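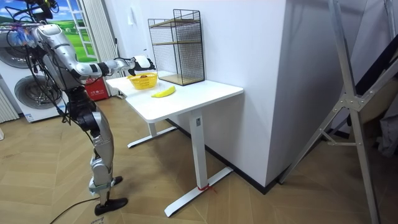
White desk, yellow basket: a little gallery from the Rornbridge room

I've been fiddling with this room since April and I finally like it enough to put it on the page. The whole thing started with a standing desk. My old table was a heavy brown monster that ate up half the wall, and I was so tired of banging my hip on it every time I walked by!

The desk
White top, rounded corners, T-shaped legs, white wall behind it. I was worried all that white would feel like a dentist's office, but I love how light the corner looks now. I paid 194 dollars for it secondhand, and then another 17 for felt pads I probably didn't need. The long flat feet do stick out (watch your toes), but there's plenty of open floor under the top and I can get a broom in there without moving a thing.

The yellow basket
My favorite! It's just a small woven plastic one with a lattice pattern, nothing fancy, and it lives toward the left side of the desktop. I tried a gray one first and it looked so sad. Yellow against white makes me happy every single morning – that's really all I ask of a basket. There's something small and brown sitting in it at the moment.

The black mesh shelf
I went back and forth on this one. Wire mesh can look kind of office-supply, and I nearly sprang for a wood one from Plevora that cost 128 dollars before shipping. In the end I liked the black next to the yellow, and the light wooden shelf boards inside it look warm.

The red tape
Yes, there's a bit of red tape down at the base of the near leg. I keep meaning to swap it for white, and then I keep deciding I like it.

Next up is the other wall, which still has two ugly hooks and a calendar I never flip. I'll add more when the paint's dry.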